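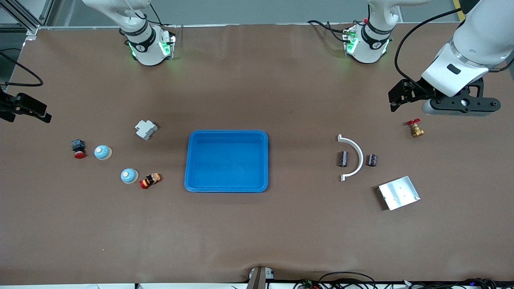
Sorting small parts is a job that expands to fill whatever table you give it. We began at Bromholm with a shelf, moved up to a bench, and have now reached a proper brown work table, which the parts accepted as their due and spread across accordingly. The blue tray in the middle is the destination. It is empty, and the parts lie on either side of it like guests at a wedding who have not been introduced. I have a soft spot for the two pale blue domes on the left, mostly for the one with the white knob on top and the cream rim, which looks as if it ought to be keeping the butter cool.

Bits and Pieces: the sorting table
Bromholm workshop gallery, November

Blue tray, parts still at large
Rounded corners, raised rim, nothing in it. Lorenz Steiner maintains that a tray should be started from one corner. Chak-lun Tsao starts from the middle and works outwards, and the two of them have stopped discussing it over lunch.

Domes
Known here as the bonnets. The label on their shelf says "cover, round", which was written by someone with no poetry in them (me). If you are putting them away, they go on the second shelf down, next to the Kofler box and well clear of the kettle.

Red button
The emergency stop lives at the far left of the table. It is not a part, it does not need sorting, and it should not be put in a tray, however tidy you are feeling.

Notes for anyone joining in

The Grusadstead delivery came to 3000 pieces in 20 bags, and the bags were numbered by a person with their own ideas about what follows seven. Please leave the numbers as they are. I have a list that translates them, and I would like to get some use out of it after the afternoon it cost me.

One kind of part to a tray. Mixed trays go back on the table and you go back with them.

If you find something that matches nothing, put it in the jam jar by the door. The jar currently holds three washers, a key and a boiled sweet, and we would be glad to hear from the owner of the key.

Trays are stacked by the window when full. The Calisus ones are a different shape and will sit on top of ours for just long enough for you to turn round.

Tea is at half past three. Cups stay on the windowsill. Lorenz will tell you that one cup on the table does no harm, and Lorenz spent most of last November picking shortbread out of the M4 nuts.

The shelves get their own page once I have relabelled the bottom two. Corrections to the part names are welcome and can be left under the jar.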